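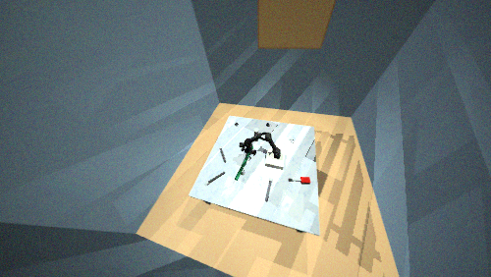
One of our simulated tabletop rooms, with the arm at a green rod.

About Tunness

Tunness writes working rules for people who teach robot arms to handle things on tables. We write them, we test them, and we give them away. If you run a small lab, a college workshop or a two-person company with one arm and a lot of ideas, we wrote them with you in mind!

We started because our founder, Kaan Bayram, kept getting the same phone call. Someone had a result that worked in one room and couldn't be repeated in the next, and when he asked what the table had looked like at the start of each run, the answer was usually a pause. Kaan has loved robots since he was a kid pulling apart tape decks, and he is still the first person in the office to get excited when an arm does something well. He is just as excited by a properly filled-in log sheet – you get used to it.

What we make

Our main publication is the Tabletop Practice Guide. The current edition has 17 rules, each on its own page, each with the reasoning behind it and a short list of the ways people get it wrong (we have tried most of them ourselves). It covers simulated work and physical work side by side. We feel strongly about that. A simulated trial deserves the same care as a real one, and it should be stopped, logged and reported the same way.

Some of the rules people ask us about most:

Write down the starting layout before the arm moves. Every object on the table goes in the record, including the ones the task doesn't use. A plain gray bar lying off to one side still takes up room, and it can still be knocked.

Change the light on purpose. Strong shadows, pale streaks across a wall, a bright band over a white tabletop: a policy that has only met flat, even light hasn't met much. Record the lighting setting with every run so that someone else can bring it back.

Mark the base. Whoever reads your report needs to know where the arm is mounted and which way it faces.

Say what counts as done before you begin. Deciding afterward is how a near miss turns into a success.

Keep your failures. All of them, with the same file names and the same notes as the good runs.

Never mix simulated and physical results in one number. Report both, label both, and let the reader compare.

How a rule gets in

Anyone can propose one. The form is short, and a human being reads it, usually over coffee. A proposed rule is then tried in our simulated rooms, where we can reset a table as often as we like, and after that on the bench with 2 physical arms. For the last edition we ran 410 trials and threw out 259 of them because the starting layout hadn't been recorded well enough to use. That stung! It also gave us a much better layout rule, and the old wording is printed next to the new one so you can see what changed.

We also send every draft to outside readers. Brivon, a small firm that builds fixtures for repair shops, goes through our language with a pencil and strikes anything a busy technician would skip. The teaching workshop at Mendonça tries each draft with first-year students, who are wonderful at finding the second meaning in a sentence we thought had only one.

Zeturwood

Zeturwood is our free library of scene sheets. Each sheet sets out a tabletop, the objects on it, the light, and the limits within which any of these may be varied. Download one, build it in whichever simulator you use, and you have a starting point that other groups can match. New sheets go up every March, and corrections go up whenever somebody sends us one. Old versions stay available, with their version numbers, so a report that cites one will still make sense years later.

Working with us

We run short courses for teams who want to adopt the guide, and we're happy to read your lab's own rules and tell you where they could be clearer. We don't certify robots or sign off on machine safety; for that you need the people qualified to do it where you are, and our guide says so on its first page.

Students are very welcome. So are people who think one of our rules is wrong. Send us the rule number, what you tried and the log if you have it, and we'll run it ourselves and write back with what we found.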